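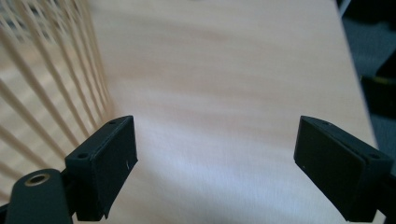 Unit 5 is my favorite part of the whole course, because we finally get to talk about tabletops! You sit at one for hours a day, 365 days a year if you count breakfast, and most of us have never really looked at one. So let's look. A pale wooden top like this one, with its smooth surface, is a great place to begin: light wood shows pencil marks, coffee rings and greasy fingerprints far sooner than dark wood does, and it rewards anyone who keeps up with the cleaning.

## Reading a surface

Before you touch a cloth, get your eyes down level with the table and look across it toward a window. Low light is wonderful for this. Scratches, dull patches and raised grain all jump out (try it at home, you'll be amazed and maybe a little horrified).

Write down:

- the general color, in daylight
- which way the grain runs
- any spot that feels different under your palm

Your palm is better at this than you'd think. Close your eyes and go slowly.

## Finishes

We'll compare 2 sample boards in class, one oiled and one varnished. Oil soaks into the wood and varnish sits on top of it, and once you've felt them side by side the difference stays with you. The oiled board is the one from the Pirlow workshop. Please don't put cups on it!

For the water drop test, put one small drop on a hidden spot, wait a few minutes and wipe it off. If the wood has gone darker, the finish is thin there. Never do this in the middle of somebody's dining table.

## Sanding by hand

Always go with the grain. Start with the coarser paper and work up, wiping off the dust every time you change. The 2000 grit in the Gisska box is only for rubbing down varnish between coats, and it feels almost like writing paper. On bare wood it just clogs up.

## Before next class

Pick one table you use every day and fill in the De Luca sheet for it, both sides. A kitchen table is ideal, a desk is fine, and an old wobbly thing from the garage would make me very happy. Bring a soft cotton rag too, washed and with no buttons on it.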